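About Us
Flivdale Language School, Hiltville
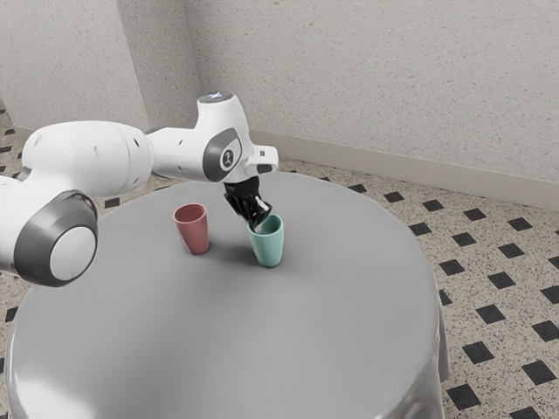 What do you teach here?

Conversational English, Portuguese and Zulu, to adults, in the evenings, above a shop that sells curtains. We also teach a little German when Temix sends its people over before a posting, though they mostly want to know how to complain in hotels.

We are a small school. The sign on the street says "Flivdale International Language Institute" and was already paid for when we took over the lease, so it stayed. We have 2 classrooms, one kitchen and a stairwell with a good echo, where the Portuguese beginners practice their nasal vowels. The curtain shop has been very decent about it.

How we started

Bongani Magagula opened the school after many years of teaching in places with better carpets. He had grown tired of textbooks in which a man named Peter asks the way to the station, is told the way to the station, and thanks everyone. In Bongani's experience, a person who asks the way to the station gets told about a bus that stopped running, a cousin who used to drive it, and a left turn by something that has been torn down. He thought students should be ready for that.

The first class had a handful of people in it, one of whom had come about the curtains. She stayed for the hour and later for the whole Portuguese course, and she still corrects our newsletter.

We now have 120 students enrolled in a normal term. Some come for work, some are marrying into a family that talks fast, and a fair share signed up in a burst of good intentions in the new year. By March we know which of those mean it. The rest are welcome back whenever they like, and we don't bring it up.

How we teach

You will talk in the first lesson. You will do it badly, with a room full of other people doing it badly, and then there is a tea break. Grammar shows up in week two, once you have run into enough trouble to want it.

We don't have a method with a name. A consultant once offered to give us one, for a fee, and it would have come with a diagram. What we have is the Khumalo notebook, started by our first Zulu teacher, Mrs. Khumalo, who wrote down every sentence a student really needed and couldn't find. It runs to 1000 sentences at the moment. Number one is "I have already eaten, thank you." Number two is "No, I mean it, I have already eaten." Later entries deal with landlords, dentists, funerals, and how to get off the phone with an aunt. New students get a printed copy of the first 200 and are asked to add their own.

Homework exists. It is short, and it usually involves calling someone. Written work is handed back the following week with remarks in pencil, which Bongani believes is kinder than red ink. His handwriting cancels out most of the kindness.

Tests and certificates

We give a certificate at the end of each level. It is on nice paper. If you need an official exam for a visa or a university, we can help you prepare, but you will sit it elsewhere, with people who take your phone away at the door. Please tell us early which exam it is. Twice now we have carefully prepared somebody for the wrong one.

Who teaches here

All our teachers have learned a second language as adults, and we ask about this at the interview in that language. It makes for awkward interviews and patient teachers. Most of them also do something else during the day, which is why classes start at half past six and why the Thursday-type emergencies of other schools tend to reach us as text messages from a parked car.

Visiting us

Come up and sit in on a class before you pay for anything. The door is to the left of the curtain shop and sticks in damp weather, so push low and with feeling. The office is at the top of the stairs and is open from four until the last class goes home. There is no elevator, but we hold one group at the Hiltville library on the ground floor for anyone who would like to skip the climb, and you can ask to join it when you enroll.

Parking is behind the building. The space marked "Director" came with the sign and anyone may use it.

Fees are on the Courses page, along with term dates and the form. If the form eats your answers, and it has been known to, call the office and we will fill it in for you while you wait.

Page last updated April 15, 2022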